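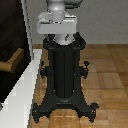

Home News Projects People Visit Contact

Lornard opens its practice kitchen to anyone who wants to teach a robot

The robot lab at Lornard has spent most of the year teaching a simulated arm to do kitchen chores, and this month it is letting the rest of the building have a go. Anyone with a Lornard badge can book a seat at one of the four teaching stations, put on a headset or pick up a hand controller, and show the arm how to open a drawer, move a mug or close a cabinet door. Every good run is saved and goes into the set the arm learns from.

The project is called Warkgate, and it has grown fast. In the spring it was one desk and one controller with a sticky trigger. By August it had 400 saved runs, all of them driven by the same small group of people, and you could tell. The arm had picked up their habits. It came at every drawer handle from the left. It paused before it let go of things, the way one of its teachers does. When the team tried it on a drawer that could only be reached from the right, it hovered there for a while and then tried the left anyway.

That drawer is why the doors are open now. More teachers means more ways of doing the same chore, and the team would love to have left-handed people, impatient people, people who have played a lot of video games and people who never have. So far they have 39 new teachers signed up, from the mail room to the finance office, and the first sessions have been a treat to watch.

How a session goes

You sit down, and the arm in the simulated kitchen waits for you on its stand. Squeeze the grip on the controller and the arm starts to follow your hand. Let go and it stops following, so you can bring your own arm back to somewhere comfortable and pick up where you left off. Most people forget about that in the first few minutes and end up half out of the chair with one elbow in the air. It gets easier very quickly!

The first chore is always a drawer. It sounds like nothing, but a drawer asks for a lot: you have to line up the fingers, close them on the handle without shoving the whole thing shut, and then pull straight back along a line you can't feel. There is no force in the controller, only a buzz when the fingers touch something, so you learn to go by eye. People who yank get a drawer that jams. People who creep run out the clock. Somewhere in the middle there is a nice steady pull, and when a new teacher finds it the whole row of stations tends to notice.

After the drawer come the mug, the cabinet door and the faucet. The faucet is the favorite. It has a lever that has to be pushed sideways with the back of the fingers, and no two people have gone at it the same way yet. One of the mail room crew came in from above and knocked it over with a single knuckle, a move no one on the team had thought of, and the arm was trying it out on its own a few days later.

A run counts if the chore is finished inside the time limit and nothing gets knocked to the floor. If you don't like a run you can throw it away with one button press and start over, no questions asked. The team does keep a separate pile of runs where the teacher made a mistake and then fixed it, and they are very happy to get those. An arm that has only ever seen perfect pulls has no idea what to do when its fingers slip off the handle. One that has seen a few dozen people slip, back up and try again does a lot better.

Different rooms, same arm

The kitchens themselves change from run to run. The software, which the lab calls Skurkilton, deals out a new room each time: other cabinets, another floor, other walls, a different stand under the arm, the stove moved over to where the sink used to be. Some of the combinations are pretty strange, and that is fine. The point is to keep the arm from learning one particular room by heart. If the floor is different every time, the floor stops mattering, and the arm has to pay attention to the handle.

It keeps the teachers on their toes as well. You get good at one kitchen, you feel like you own the place, and then the next one loads and the drawer is down by your knees. Several people in the first sessions asked for their old kitchen back. (They didn't get it.)

Working in simulation has other perks. Broken mugs cost nothing. The room resets itself in a blink, so a teacher can fit in a lot more tries than would be possible with a real counter and a real cabinet to put back in order. The drawback is that simulated things don't always slide and stick the way real ones do, and the team is open about that. A mug that sits politely between the fingers on the screen may twist right out of them on a bench.

From the screen to the bench

There is a real arm too, downstairs, and that one is taught by hand. The joints go slack at the press of a switch, and the teacher takes hold of the wrist and walks it through the chore while the arm remembers where it has been. It's a completely different feeling. You notice the weight, you notice when a finger catches the lip of the drawer, and your hands make small corrections you'd never think to describe. The bench is slower going, with 176 hand-guided runs saved so far, but the team says each one is worth a good deal.

The plan is to train on both piles together, the simulated runs for variety and the bench runs for feel. An early try at this went better than expected. The arm that had learned from both opened a drawer it had never met, from the right, and followed it up by closing it again. Closing wasn't part of the chore. A few of the teachers had been shutting the drawer after themselves out of plain good manners, and the arm had picked that up along with everything else.

The mug is still giving trouble. Handles facing the arm are no problem, handles facing away get it confused, and it sometimes settles the matter by pushing the mug in a slow circle until the handle turns up. Opinions in the lab are split on whether to train that out. It does work, after all, and it is a lot of fun to see.

What's next

The open sessions run through the end of the season. The kitchen chores will be joined by a new set the team is calling Na, short chores done with two arms at the same time: holding a jar with one and turning the lid with the other, folding a dish towel, carrying a tray. Two arms means a controller in each hand, and the people who have tried it say the first ten minutes feel like patting your head and rubbing your stomach. A trial version is running on the station nearest the window, and teachers who have finished the four kitchen chores are welcome to sit down and try it.

Seats can be booked at the front desk or by stopping in at the lab. No experience is needed, and sessions are short enough to fit into a lunch break. Glasses fit under the headset. If headsets make you queasy, ask for the flat screen, which does the same job and is used by half the team anyway. Mornings are quiet at the moment, and afternoons fill up first.

Teachers can also come back to see what the arm has done with their runs. The newest version is put through its chores on the big screen in the lab every afternoon at 4, with a fresh set of kitchens each time, and the crowd gets loud when the faucet comes up.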